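Thread on wall color in small workrooms, and why the paint chip tells you so little. Notes from repainting the back room at Brirkside, where the ceiling slopes and the only window faces north.
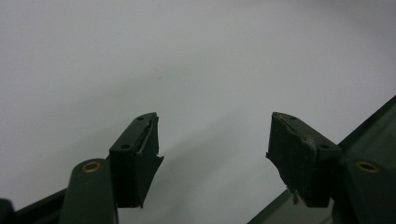 Pale gray-white, brighter and bluer toward the middle, a little darker toward the top corners.

1/ A plain surface almost never reads as one color. Light falls off with distance and angle, so the same paint gives you a range. Choose for the range.

2/ The number to look for on the can is LRV, light reflectance value. It runs from 0 (black) to 100 (white). Most "off-whites" sit between the low 70s and the high 80s. Below 60 a north room starts to feel like a hallway.

3/ LRV says nothing about hue. Two grays with the same LRV can lean green or violet, and you will only see it next to something neutral. I hold a sheet of printer paper against the sample. Crude, but it works.

4/ Bulbs matter more than people budget for. I tested the samples at 3000 K and again in plain daylight. The Barkley gray went beige under the bulb. The Sturkuvau one held up better, though it looked flat by 4 p.m.

5/ Sample size. A chip is useless. Paint a board at least two feet on a side, two coats, and leave a bare margin so the old wall color doesn't touch the new one by eye. Move the board around the room for a full day.

6/ Sheen. Flat hides roller marks and scuffs easily. Eggshell wipes clean and shows every patch you didn't sand. I used flat on the ceiling and eggshell on the walls, then spent Wednesday evening sanding patches.

7/ Coverage, for anyone planning a similar room. Walls and slope came to 397 square feet per coat. Two coats of primer and paint combined used a bit under three gallons. The can promised more. Old plaster drinks.

8/ Cost: $144 for paint and primer, not counting a roller frame I already owned. Byun had the cheaper primer and it sanded to powder without gumming up the paper.

9/ Someone asked about pure white. In a north room it picks up the sky and goes blue-gray in the shadows. If you want it to look white, start slightly warm.

10/ Still undecided on the trim. Same color in semi-gloss is the current plan. The boards are leaning in the hall until May.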